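Vident lab visit, upstairs floor, and the stop that didn't stop
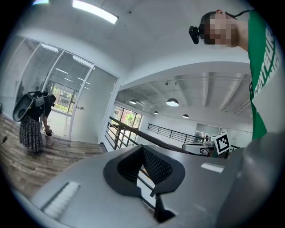 Upper floor at Vident, by the stairs. Gripper in the foreground, two people on the floor.

Notes from the May visit, typed up on the train so excuse the mess. Went with Nokuthula Masilela from our place, she took the safety side, I took everything else. Maarten Dijkstra met us at the door at 10 and we were upstairs before the coffee was poured.

Nice building. Glass partitions, lots of daylight, railing by the stairs and the open area down below with the big dome lamps. Less lab than I expected. People working on the floor with hand-held grippers and backpack rigs, one of them bent over a little white bucket, and you do have to step round them. We kept to the wall mostly.

What they do up here is record people doing ordinary household stuff with the hand grippers, then the recordings go to Uson, which is the arm downstairs. Everybody calls the older arm Vlad. Vlad is the one we'd come about.

So, the fault. In run 238 Vlad was putting things in a bucket, same sort of job as upstairs. Dropped one, went back for it, pressed down on the rim and kept pressing. Operator hit the stop button. Arm carried on for 2 seconds. Bucket cracked, finger bent, nobody hurt. Operator was standing well back, but Maarten was clear that this was luck and the next person might have been leaning in.

The button itself was fine. They'd tested it that same morning – pressed it with the arm parked, light went red, ticked the sheet. The trouble was in the controller box from Givanum. After an update the stop signal was going into the same queue as the motion commands instead of on its own line. Arm parked, queue empty, stop is instant. Arm busy, the stop waits its turn. So the morning check could never have caught it, and it had passed that check every day since the update.

Nokuthula asked how many runs had been done like that. Maarten had the number ready: 1029, counting both arms. Long pause after that one.

What they've changed:
Stop is hard wired now, cuts motor power direct, doesn't go through the box at all.
Morning check is done with the arm moving, slow first and then at working speed. They time it.
No updates to the box without both of them signing, Maarten plus whoever is on the arm that day.
Force limit on the fingers turned way down. Vlad drops more things as a result and they're living with it.

We watched the new check. Arm swinging across the bench, button, dead stop. Did it again with a weight in the fingers. The weight sagged a little when power went, brakes took a moment to bite, and Nokuthula wrote that down. She wants to know what happens with something heavier held up high. Maarten said they hadn't tried it. They will before we come back.

One thing I wasn't happy with. The floor upstairs isn't covered by any of this. Their view is that a hand gripper has no motor power worth the name, so no stop needed. Fair enough for the gripper. But there's cables, and rigs on peoples backs, and a staircase right there, and anyone with a camera strapped to their forehead is thinking about their hands. I asked if there was a line on the floor they stay behind. Not yet. Nokuthula suggested tape before the top step, and a rule that someone without a rig keeps an eye out. Maarten wrote it on his hand, which I hope he doesnt wash.

Still to get from them: the Givanum reply in writing (they've only had a phone call), timing logs for the new stop, pictures of the bent finger. Also the old check sheet, I want to put it next to ours because I have a bad feeling we test our own button parked too.

Lunch was soup. Left by the side door, missed the early train.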